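# L'atelier d'octobre, côté mezzanine

Nous voilà installés ! Après des semaines de cartons et de clés égarées, l'équipe d'Orano Bonico a enfin pris possession de son grand local, rue Atwood. 363 mètres carrés au sol, une hauteur sous plafond qui donne envie de lever la tête toute la journée, et de la lumière, beaucoup de lumière. Yiğit Coşkun, qui a suivi le chantier pour le cabinet Uysal, nous avait promis que le volume nous surprendrait. Il avait raison, et encore, il restait modeste !

Le premier coup de cœur, pour presque tout le monde, c'est l'étage. On y monte pour un oui ou pour un non, avec un café ou un rouleau de plans sous le bras, et on redescend dix minutes plus tard avec une idée en plus (ou sans le café). 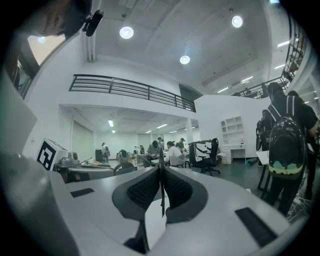 *Murs blancs, garde-corps noirs et plafonniers ronds allumés : la grande salle sur ses deux niveaux, en plein jour.*

Côté éclairage, on a hésité longtemps. Les tubes qui descendent en diagonale le long de la poutre courbe ont fini par mettre tout le monde d'accord, et les lampes rondes adoucissent joliment l'ensemble. Le choix du noir pour les rambardes, lui, s'est fait en une matinée !

Il reste du travail, bien sûr : 410 livres à ranger, 4 étagères à monter, et une acoustique à dompter pour les jours où l'on parle tous en même temps. Si vous passez dans le quartier, poussez la porte vers 16 h, c'est l'heure du goûter. D'autres photos suivront dès que la bibliothèque sera en place.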